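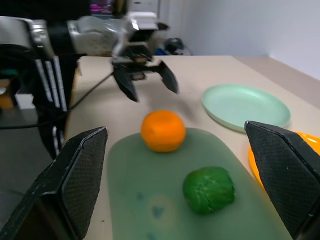
Küchenwaage Netura 714, Abschnitt 3: Aufstellen und Nullpunkt. Waage auf festen, ebenen Tisch, nicht auf Tuch oder Matte. Batteriefach zu, Folie ab. Erst dann einschalten. Zum Üben reicht was gerade da ist, z. B. eine Mandarine vom Schneidebrett. Brett selbst geht auch als Unterlage, dann aber vorher tarieren.

1. Taste ON kurz drücken. Warten bis 0 g steht.
2. Brett oder Schüssel drauf, TARA drücken.
3. Ware auflegen, mittig. Wert ablesen wenn Anzeige nicht mehr springt.
4. Einheit wechseln: UNIT 3 Sek. halten.

**Hinweis:** Abschaltung nach 31 Sekunden ohne Last. Tara ist dann wech, also nochmal ab Schritt 2.

**Achtung:** Nicht unter fliessendes Wasser. Nur feucht abwischen, kein Scheuermitel.

Fehler E103 = Überlast, sofort abnehmen.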